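Sorting staff at Wultura want proof before robots join the line

ANBRIDGE, December – Wultura, the textile reuse company, will put two robotic sorting stations to work at its Anbridge site early next year. The supplier, Degefa, says the stations will take over the first pass on donated clothing: picking a piece out of the heap, opening it up and sending it to resale, recycling or rags. The staff association at Wultura, which is issuing this release, has seen the plans and is not yet convinced.

The association represents 56 people who sort, grade and pack at Anbridge. Its members have no quarrel with machines as such. Most would gladly hand over the lifting. What they question is the claim, repeated in Degefa's sales material, that the stations will "free up" sorters for better work. So far the better work has not been described, and neither has the pay that goes with it.

"I have been freed up before," said Leonie Thaler, a grader on the early shift. "It meant I covered two tables."

Clothing is hard for a machine. It arrives tangled, inside out, one piece wrapped up in another. A sorter pulls at a sleeve and knows from the feel whether a second garment is coming along with it. Degefa's answer is to have people teach the system by doing the job themselves with hand-held grippers, so that the movements can be recorded and passed on to the robots.

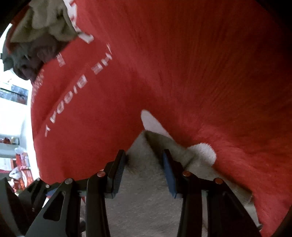

Members who agree to do this recording work should be paid for it as training, at the training rate. Under the present plan it counts as ordinary sorting time, even though handling clothes through a gripper is slower than using your fingers and the daily targets have stayed where they were. The association also wants it in writing that recordings will not be used to rate individual sorters.

Ctibor Slanina, operations manager at Wultura, told staff at a meeting that no jobs would be lost in the first year. The association welcomes that. It notes that he was asked about the second year and said it was too early to tell.

There are doubts about the numbers as well. Degefa promises that its stations will handle almost 100 pieces an hour. Najwa Shboul, who chairs the association, asked what share of those would need to be picked up again by a person, and has yet to get a figure. "If we are cleaning up after it, that is work – and it should be on the rota," she said.

The association is asking Wultura for a trial period of 4 months with staffing kept at its current level, and for the results to be shared with everyone on the floor before any more stations are ordered.

Press contact: Luzius Auer, Wultura Staff Association, Anbridge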